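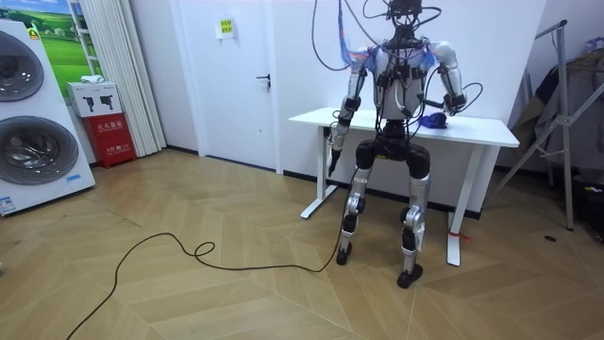 Dadano Everyday Cloths, pack of seven – a very happy review

Posted 14th March

I have been through a lot of cleaning cloths. Supermarket ones that go bald, fancy ones that smell like a wet dog by Wednesday, and a whole drawer of old flannels that mostly push crumbs from one end of the bench to the other. So when I picked up a pack of the Dadano cloths at the homewares shop in Gudbridge last May, I wasn't expecting to be writing about them ten months later. But I love them, and I've already given two packs away.

You get seven cloths in a cardboard sleeve (no plastic, hooray) in mixed colours. They're thicker than they look on the shelf, with a soft pile on both sides and a proper stitched hem. Mine cost 36 dollars for the pack, and yes, I stood in the aisle and had a think about that. You can buy a huge bag of the thin yellow sort for much less. I used to, and I was buying another bag every few months.

First, the kitchen. They hold a surprising amount of water. I tipped most of a jug of cordial across the bench in the first week and one cloth drank up nearly the lot before it reached the toaster. They also wring out really well, and that matters to me more than anything, as I can't stand a cloth that keeps dripping on your socks all the way to the laundry. On the stovetop they're good with splatters if you get there the same day. Burnt-on porridge still needs a scourer, and I wouldn't use your nice cloth on it anyway.

Glass is where I was most impressed! Slightly damp cloth first, dry one straight after, and the shower screen came up beautifully with no spray at all. We have hard water here, so that's no small thing. Mirrors are the same. The telly I do with a dry one only.

Then there's the sort of surface that shows everything, like white desks, tables and craft benches. A damp cloth and a bit of warm water will get most of the day's grot off ours. I fold mine in quarters so there's always a clean side to turn to, but everyone else in this house just grabs it by the middle and goes for it.
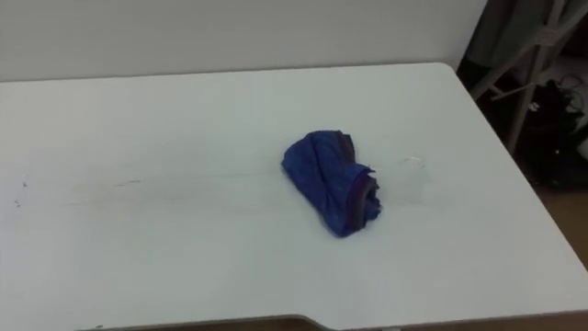 Blue cloth on a white tabletop, scuffs and all.

Pen is a mixed bag. Biro laughs at water, as you'd expect, and the permanent kind of marker wants something stronger than a cloth. Whiteboard marker is much friendlier,
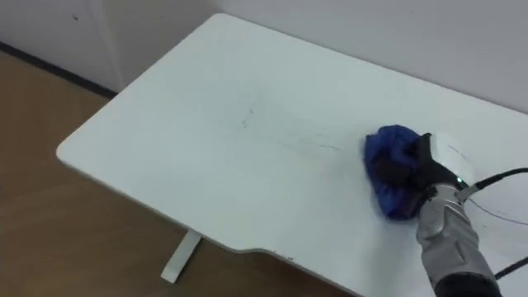

though old marks need a couple of passes and a bit of elbow grease, and you'll want to rinse the cloth before it goes anywhere near anything pale.

Now, washing. The sleeve says 60 degrees and no fabric softener, and please do listen about the softener. I forgot once and that load slid around on the windows like butter for a fortnight. A couple of hot washes brought them back. The darker colours bled a little the first time through, so keep them away from your good white shirts. Lint was a small nuisance for the first 2 or 3 washes too, especially on black plates. After that it settled down and I haven't noticed any since.

For comparison, I also tried the Yalçınkaya waffle cloths, which are gorgeous for drying glasses and look lovely hanging on the oven door, but they're too thin for mopping up. The Ridton ones are nearly as good as these and a touch cheaper, only the hem on one of mine came undone, and the loop fell off another.

What would I change? A hanging loop would be brilliant – there isn't one, so mine live draped over the tap. I'd also like to be able to buy a single colour, as I use one colour for the bathroom and the rest for the kitchen and it gets muddled when guests are being helpful.

The maker says they're good for up to 700 washes. I have no idea, and I'm certainly not keeping a tally, but all of mine are still in use and the only one looking sad is the one that went to live in the shed with the bike chain. I've got another pack on my list for when my sister-in-law moves house, and very possibly one for me as well.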